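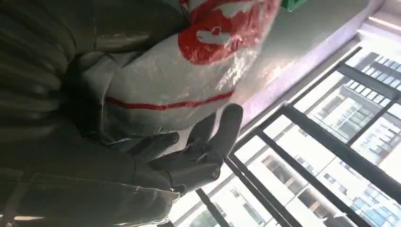

Home | Guides | Hands and Grippers | Downloads

Olatitz Hand Trial Guide
Section 4: Comparing hands on bagged goods
By Prapai Ongart
8 May 2023
Shares 284 | Comments 2

Use this section after both hands are mounted and the controller has passed the joint check in Section 3. The same steps apply to the Brernent and Clivska hands. Run the full set on one hand before you change to the other.

4.1 Clearing the wrist

1. Set the arm speed to slow in the Olatitz controller.
2. Move the arm to its park position, away from people.
3. Open all fingers and look at each joint.
4. Turn the wrist through its full range. Stop if the sleeve or any cable pulls tight.
5. Save the position as PARK.

CAUTION: Keep your own hands out of reach while the arm is powered. Press the stop button before touching a finger. 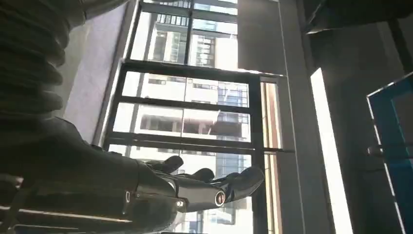

Fig. 4-1. Arm and hand beside the window, fingers pointing toward the panes.

Note: Strong daylight can upset the wrist camera. Lock the exposure at the same value for both hands, or the results can't be compared.

4.2 Grip test with scale

1. Put the metal tray on the scale and zero it.
2. Lay a 600 g bag on the tray.
3. Bring one hand in from the side and close it on the loose plastic. Start at grip level 230.
4. Keep the other hand open and clear of the bag.
5. Lift slowly, hold, and lower. Write down the grip level and any slip.
6. If the bag slips, raise the level one step and repeat from step 2.

Do not press down on the tray with the fingertips. It loads the scale and spoils the reading.

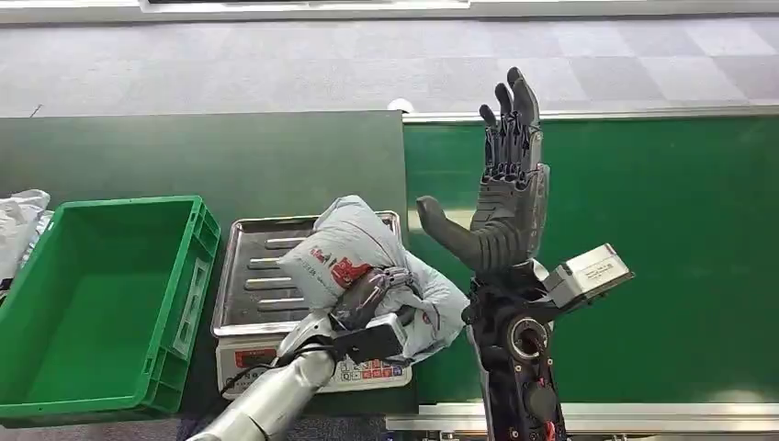

Pongsak Hemmin commented that level 230 was too low for the Clivska hand on thin plastic, and that he got steadier lifts after loading controller file 3807. He also asked for a separate log sheet for each hand. The sheets are in Appendix B.

4.3 After the test

Return both arms to PARK, switch off the scale, and save the log before you cut power to the controller.

Previous | Contents | Next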